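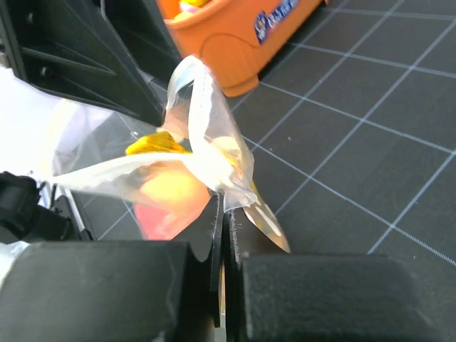 Grip force on bagged goods: what limit are you writing down?

kestrel_mfg
We're redoing our handling rules for clear plastic bags going into bins. The old sheet says hold by the gathered neck, never by the body, and cap the force at 110 N. Rakiya Bashir on our safety side wants the cap lower. What do others have in writing?

dunmore77
110 is high for thin film. Ours is set per product, after a hold test at full arm speed. Two bags dropped in a test and that setting is out.

Pallet_Jen
Agree on the neck. A knot or twist gives the pads something to hold that isn't the product. We also wrote down that the fingers have to close below the tie, so a loop sticking up doesn't count as a grip point.

oldfeeder
I don't like "never by the body." We run Trumura bags with hardly any neck at all. If the rule says never, the operators will ignore it and then they'll ignore the rest of the sheet.

Pallet_Jen
Then write an exception for those bags. You don't drop the rule for everybody.

oldfeeder
We had 2 pages of exceptions at Astico. Nobody read them.

kestrel_mfg
Maybe a table by bag type then. What about pad wear? Ours have a fibrous lining and the sheet only says "inspect regularly."

dunmore77
"Regularly" won't get past an auditor. We check every 400 cycles and swap the pad if the lining is flattened or coming up at a corner. Wipe the finger blocks while you're there -- dust gets onto the pads.

tmarsh
Add the work surface. Lint on the mat ends up on the bags. Ours gets wiped at shift change and somebody initials it.

oldfeeder
Initials for wiping a mat is too much.

tmarsh
Takes a few seconds.

kestrel_mfg
OK, I'm going with the table, a cycle count for the pads, and no single force number. Will post the draft in February once Rakiya has marked it up.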